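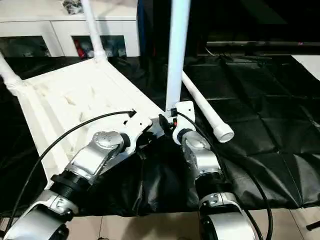

Ticket 2669 – Folding stool, one leg wobbles after assembly
Status: Solved
Product: Grormont white folding stool, plastic seat, tube legs

Opened, 8:40 a.m.
Love this little stool! It lives in my laundry nook and I use it daily. One leg has started to wobble where it meets the seat, and there's a click when I sit down. The other three feel solid. I've had it since March.

Reply from Stomel Support, 10:15 a.m.
Thanks for writing in, and great notes! Please lay the stool upside down on something soft – a mat or folded towel is perfect – and check whether the leg goes all the way into its socket. Grit in there can keep it from seating. Brush it out, push the leg home with a small twist, then try again.

Update, 1:05 p.m.
Found it! There was a little plug of lint and sand in the socket. Brushed it clean and the leg went in 9 mm deeper than before. No click now, and it stands beautifully flat on tile. Still a tiny bit of play if I pull sideways.

Reply, 2:30 p.m.
So glad to hear it! A tiny bit of play is normal on this model. If it gets worse, ask for sleeve kit 1665 and mention this ticket.

Update, 6:50 p.m.
Sat on it all through dinner prep, steady as can be. Please close!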